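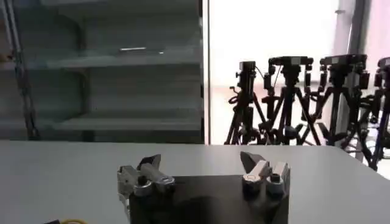
Grey metal shelves, mostly empty, behind the table.

How to fill a set of metal shelves without regretting it
Posted 5/8/24 by the Tellavano workshop pages

A mostly empty shelving unit is a lovely thing and you should enjoy it for the afternoon or so that it lasts. Ours at Irnis stayed clear from one January until the following week.

Start at the table. Everything that is going on the shelves goes on the table first, in heaps, and anything you can't name goes in a box marked with today's date. If you haven't opened the box in 90 days, you have your answer.

Heavy things go on the lowest shelf. Paint, toolboxes, the vice you were given and will never fit. Check the maker's load figure per shelf and believe it, even when the shelf seems to be coping.

The middle shelf is for what you use every week. Keep it one item deep. Two deep and the back row becomes a museum.

Light, dull stuff goes up high: spare cloths, packing paper, the Christmas lights.

Coil your cables before they go anywhere, and tie each one in 2 places. A cable put away loose will knot itself overnight out of spite.

Label the shelf edge as well as the boxes. Masking tape and a marker will do. We bought proper label holders from Gondetti and still use the tape.

Leave a gap somewhere. You will come home with something.

We use cookies to remember your settings. Accept | Manage

© Tellavano | Contact us | Back to top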